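Drundatia for Young Readers
Everyday Things, Number 13

How a Water Bottle Is Made
By Hannelore Rüegg

Pick up a plastic water bottle and squeeze it. It bends in, and when you let go it usually pops back out. The wall of the bottle is very thin, but it can hold a lot of water without breaking.

What is it made of?

Most clear water bottles are made of a plastic called PET. The letters stand for polyethylene terephthalate. You say it like this: polly-ETH-uh-leen tair-uh-THAL-ate. Most people just say "P-E-T" or "pet."

PET is usually made from oil or natural gas, or from old bottles that have been recycled. It starts out as small, hard pellets.

From pellet to bottle

First the pellets are dried and melted. The melted plastic is pushed into a mold and comes out as a thick little tube with a closed end. It looks like a test tube, and it is called a preform. The top of the preform already has the screw threads for the cap. Threads are the raised lines that wind around the neck.

Next the preform is heated until it is soft. It goes into a second mold shaped like the finished bottle. A rod stretches it from the inside and air is blown in, and the plastic swells until it touches the walls of the mold. Then it cools and gets hard again. The neck is not stretched, so it stays thicker than the rest.

The parts of a bottle

The neck is the narrow part at the top. Below it, where the bottle gets wider, is the shoulder. The long part in the middle is the body, and the bottom is the base.

Many bottles have ribs, the ridges that go around the body. Ribs make a thin wall stiffer. You can see how this works with a sheet of paper. Hold it flat by one end and it droops. Fold it back and forth like a fan, hold it again, and it stays up.
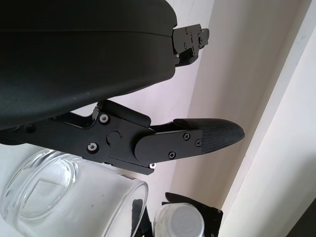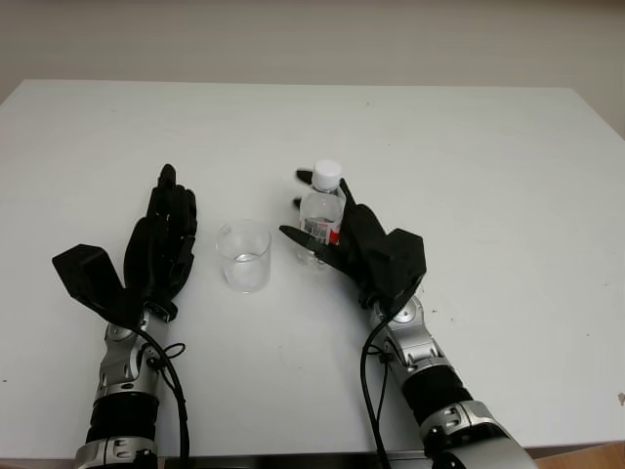 Second picture: a water bottle standing up, with a white screw cap.

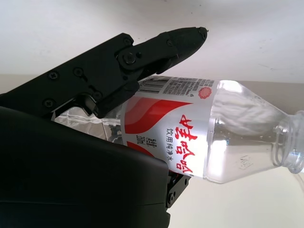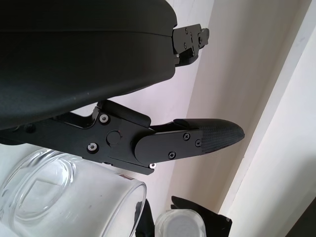

The cap is usually a different plastic from the bottle. It is often polyethylene or polypropylene. Both of these float in water and PET sinks. Recycling plants use this to sort them. They chop up the bottles and caps and put the pieces in a tank of water. The cap pieces rise to the top and the PET pieces go to the bottom.

The label tells you who filled the bottle and how much water is in it. It often has a barcode too. A barcode is a row of dark and light stripes that stands for a number. The scanner at the store shines light on the stripes and reads the number, and the store's computer looks up the price.

Look for the triangle

On the base of many bottles there is a small triangle with a number inside. PET is number 1. The number tells you the kind of plastic. It does not mean your town will take it for recycling, so ask a grown-up to help you check the rules where you live.

Try it: the air test

You need an empty plastic bottle with its cap, and a refrigerator.

1. Leave the bottle open in a warm room until it is dry inside.
2. Screw the cap on tight.
3. Put the bottle in the refrigerator for 50 minutes.
4. Take it out and look at the sides.

The air inside takes up less space when it is cold, so the sides may have pulled in a little. Leave the bottle on a table and check it again later.

Words to know

Mold: a hollow shape that melted or soft material is pressed or blown into.
Pellet: a small, hard bit of plastic.
Preform: the thick tube that is blown up into a bottle.
Threads: the raised lines that a cap screws onto.

Thank you to Giang Hà and Oanh Lại, who tried the air test for us.

Next number, in October: zippers.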